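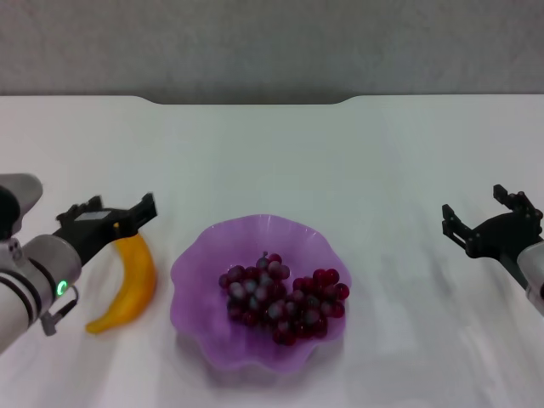 Faverel, April

How a Game Saves Your Place

You have been playing for an hour. Your character has a new hat, a map with half the corners filled in, and a pet fox. Then it's time for dinner and you turn the tablet off. The next day you open the game and the hat, the map and the fox are all still there.

How does the game remember?

Two kinds of memory

A tablet, phone or console has two kinds of memory. The first kind is very fast. The game uses it while you play, to keep track of where you are standing, which way you are facing and what is about to jump out at you. This fast memory needs power. When the power goes off, it goes blank.

The second kind is called storage. It is slower, but it keeps what is written in it even with the power off. Your photos are in storage. So is the game itself.

Saving means copying the important things from the fast memory into storage. The copy is called a save file.

What is in a save file?

Less than you might think. A save file does not hold pictures of the castle or the sound of the music. The game already has those. The save file is more like a list of notes. If you could read one, it might say something like this:

Player name: Vogler
Level: 4
Coins: 200
Hat: green
Pet: fox
Last place: bridge, north side

When you start again, the game reads the notes one by one. It puts the hat back on, counts out the coins and sets you down on the north side of the bridge. Then it draws everything on the screen again.

Real save files are usually written in a form that people can't easily read, and they can be much longer. A building game has to remember every block you moved.

Why does it say "Do not turn off"?

Many games show a small spinning sign in the corner while they save. Writing the file takes a moment. If the power goes off halfway, the file may be only half written, and the game might not be able to read it.

Ingeborg Brinkmann works on a puzzle game called Sonero. Her game writes the new save file next to the old one and checks it. Only then does it throw the old one away. "If the new file is broken, we still have the one from a few minutes ago," she says. "You might have to do one puzzle again, but you don't have to do all 23."

Autosave and save points

In some games you choose when to save. You open the menu and press a button. In others you have to reach a special place first, such as a campfire or a bed. These are called save points.

Lots of mobile games save by themselves. This is called autosave. It may happen when you finish a level, pick up something important or close the game. Phone games do it often, as people stop playing all the time, to answer a call or get off the bus.

Saving in the cloud

Storage is inside your device. If the tablet breaks, the save file can be lost with it. Some games also send a copy over the internet to a big computer somewhere else, called a server. People call this "the cloud."

With a cloud save you can start on a phone and carry on with a tablet. You need an account for this, so ask a grown-up before you make one.

Cloud saves can get mixed up. Say you play on the tablet with no internet, and then play on the phone. Now there are two different saves. The game may ask which one you want to keep. Look at the level and the time next to each one before you choose.

Words to know

Save file: the notes a game keeps about what you have done
Storage: memory that keeps things when the power is off
Autosave: when the game saves without being asked
Server: a computer that other devices connect to

Text: Pascal Teuber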